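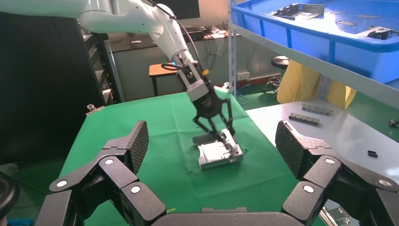

The Case for a Covered Table
June 25, 2019

Every shop I have worked in has had an argument about the table. The machines get bought by someone with a budget and the tools get picked by the people who use them, but the table is whatever was there already. It is bare steel or bare wood, it has a vise mark in one corner and a coffee ring in another, and finished parts get put down on it all day long.

I think the table where finished metal parts are set down should have a cloth on it. I also think it should be a different table from the one where the computer and the cables live. Neither opinion is popular. I have held both for long enough that I would like to set out the reasons in one place.

A machined part with pockets and raised edges is at its most expensive when it is done. All the hours are in it. The stock was cheap when it came in, and a scratch on it then would have been milled off anyway. A scratch on the finished part stays. People will wear gloves at the mill, use soft jaws, blow off the chips with care, and then carry the part across the room and set it on a plate of steel that has had hammers on it. I have done this myself. The part looks fine until it is under a good light, and then there is a short bright line along one of the raised edges that was not on the drawing.

A cloth fixes most of that. It costs very little. Ours is green, for no better reason than that green was on the shelf, but I have come to like the color. Silver shows up well on it. A small screw shows up too, and it stays where it was dropped, whereas on bare wood it would be on its way to the floor.

What people say against it

The first objection is that a cloth holds chips. This is true, and it is the best objection. A curl of aluminum that gets into fabric will scratch a part as surely as a steel top will, and it is harder to see. My answer is that the cloth has to be shaken out and washed, and replaced when it gets bad. If a shop is not willing to do that, it should not have a cloth. A dirty one is worse than none. I will give that point away completely.

The second objection is that a cloth moves. A thin one does. A heavier one that hangs over the sides of the table moves much less, and one that has been pulled smooth gives you warning, since a wrinkle is easy to see. I don't like staples or tape. Once a cloth is fixed down it stops being washed, and then we are back to the first objection.

The third objection is that rubber mats exist. They do, and at Provside, where I spent a few years, every surface had one. They were good mats. They were also stiff at the corners, they smelled in June, and when one got cut it stayed in service for a year with the cut in it. A mat feels like equipment, so it gets kept until it fails. People treat a cloth as laundry. I think that difference matters more than what either one is made of.

The fourth objection is that it looks fussy. I have no answer to this. It does look a little like a card table. I have stopped minding.

Two surfaces, two jobs

The second half of my opinion is about where the computer goes. In our room the monitor is on a wooden workbench at the back, along with the cables and small things that collect near any monitor. The green table stands in front of it with floor in between. This took some arguing to get. The natural thing, in a room that size, is to push everything together into one big work surface and call it efficient.

I have worked at one of those. It was at the Kumarasinghe shop in Torthorpe, a long counter down one wall, and on paper there was more space than anyone could need. In practice the mouse took some, and the drawings took some, and a power strip took the spot by the wall that everyone wanted. Parts were put down wherever there was a gap. The gap was usually next to a connector with a metal shell. I would guess that the counter did as much damage to finished work as the machines did, although I never kept a record and can't prove it.

A computer bench gets cluttered, and I don't think it is worth fighting. Cables have to go somewhere. People set down a pen, an adapter, a cup. A bench like that can be untidy and still work perfectly well, as long as the untidiness stays on it. The parts table is different. It has to be clear every time somebody walks up to it with something in their hands, and the only way I have ever seen that happen is to make it a table with one purpose, far enough from the other one that nobody can reach from the chair and put a pen on it.

The cloth helps here as well. A covered table tells people what it is for. I have watched visitors walk in carrying a toolbox, look at the green table, and go put the toolbox somewhere else without being told. They would not have thought twice about a bare top.

Storage within reach, but off the table

If you want a table to stay clear, there has to be a better place close by. I put this ahead of any rule or sign. Trays work well for small parts, stacked in a rack right at the end of the table, so that a finished piece can go from cloth to tray in one movement. I bought ours from Clirska. Their catalog listed 443 kinds of tray and divider, which is far too many, and I ordered the plainest.

My only strong view on trays is that they should be shallow. A deep tray invites a second layer, and the second layer sits on the first. All the care taken with the cloth is wasted if the parts are then piled up like silverware.

Big bins are for the other kind of thing. A large plastic bin on metal shelving is a fine home for packing material, spare hose, offcuts, and anything else that can bang against its neighbor and be no worse for it. I would never put a finished part in one. I have seen it done at the end of a long day by people who knew better, and I have done it once. The bin is blue and large and easy to reach, and it will take whatever you give it. That is the trouble with it.

Shelving also needs some discipline about height. Heavy bins go low. I mention it only because the shelf that is free is always the top one.

The small table

I also want to say a word for having one low extra surface, a stool or a side table, something with a top not much bigger than a dinner plate. We have one with an orange top and a black frame, and it spends its life on the floor space between the two main surfaces. It has been called clutter. I would keep it over almost anything else in the room that size.

Its job is to hold what has no place yet. You come in with a part in one hand and a box in the other, and the box needs to be down for half a minute. Without a small table the box goes on the cloth, and once a box has been on the cloth there will be another one. The bright top is useful too. A thing that low and that easy to trip over should be a color you can't miss.

What it costs

A cloth, a second table, some trays, a stool. When I priced out the change, everything together came to $553, and most of that was the rack. One rejected part from the month before had cost us $2,703 in time and material. I don't claim the cloth would have saved that part. It was rejected for a bore that was out of size, and no tablecloth helps with that. I bring it up because the two numbers were on the same sheet of paper, and it was the smaller one that got questioned.

I expect to go on having this argument. People who have worked on bare steel for 30 years don't want to be told that the last three feet of the process matter, and I understand that, having been one of them. But I would ask anyone who disagrees to put a clean cloth over a table for one month and wash it when it needs washing. Then take it off and set a finished part down on the bare top, and see whether your hand slows down before it gets there. Mine does now.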